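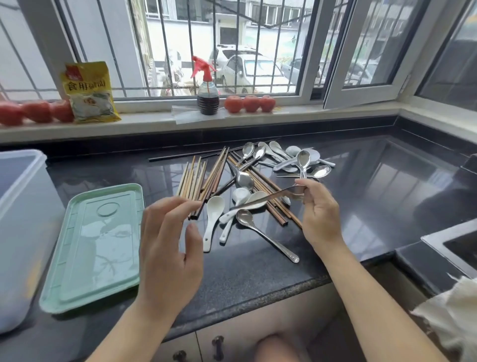
Sorting chopsticks and spoons on a granite countertop. Photo: Gustska

PRESS RELEASE
For use from July

Gustska opens its tableware lending service to all households in Bollano

Bollano. Gustska, the lending shop for kitchen and table goods, will from July lend complete table sets to every household in the town. Until now the service was open only to clubs and schools. Private persons can borrow plates, bowls, glasses and cutlery for a family party, a wedding or a funeral meal, and bring them back after three days.

During the trial period, which lasted one year, the shop made 406 loans. The most wanted set was the one for soup and noodle dishes, with bowls, spoons and chopsticks. In second place came the large coffee set, which is mostly borrowed in the spring.

"We received many questions from families who had 20 guests coming and plates for six," says Zdzisław Cieślak, manager of Gustska. "Until this summer we had to answer no to them. I am very glad that we can now give another answer."

The shop has at present 2,935 pieces in its stock. A part of them was bought new, but the larger part comes from the closed hotel restaurant Mustonen, whose owners gave the complete contents of their cupboards in the winter. The plates from Mustonen are white with a thin gray line and they can be combined with the older plates of the shop without problems.

How the lending works

A set is reserved by telephone or at the counter, at the latest four days before the event. Sets are prepared for 10, 20 or 40 persons. Larger quantities are possible after agreement. The borrower pays a fee for each set and a deposit, and the deposit is returned when the pieces are counted. For broken pieces the shop keeps a small amount according to the price list, which hangs beside the door.

The borrower rinses the pieces before return. The final washing is done in the shop, in the dishwasher which was installed in April. Wooden pieces are washed by hand and must not be left in water overnight. We ask borrowers to pay attention to this point, as in the trial period several salad spoons and serving boards had to be taken out of use.

Transport is not included. The boxes fit in a normal car, and the box for 40 persons needs two people to carry it.

Course on setting the table

Together with the opening, Gustska starts an evening course under the name Gemura. It is led by Shigeru Nagano, who worked for many years in restaurant service and now teaches it. The course has three evenings, each from 6 p.m. to 8 p.m., and deals with setting a table for different meals, folding napkins and the care of wood, steel and glass.

"Many people are afraid of a big table," says Nagano. "They buy everything in paper and plastic because they think the rest is too difficult. We begin with one place, one bowl and one spoon, and after this we continue to the next chair."

There are 12 places in the course. Registration is at the counter of the shop.

Opening hours and contact

Gustska is open in the afternoon from 2 p.m. to 6 p.m. and is closed on public holidays. Sets can be collected until 5:30 p.m. The price list and the list of available sets are sent on request. Journalists who wish to visit the shop or speak with Mr. Cieślak or Mr. Nagano are asked to call during opening hours.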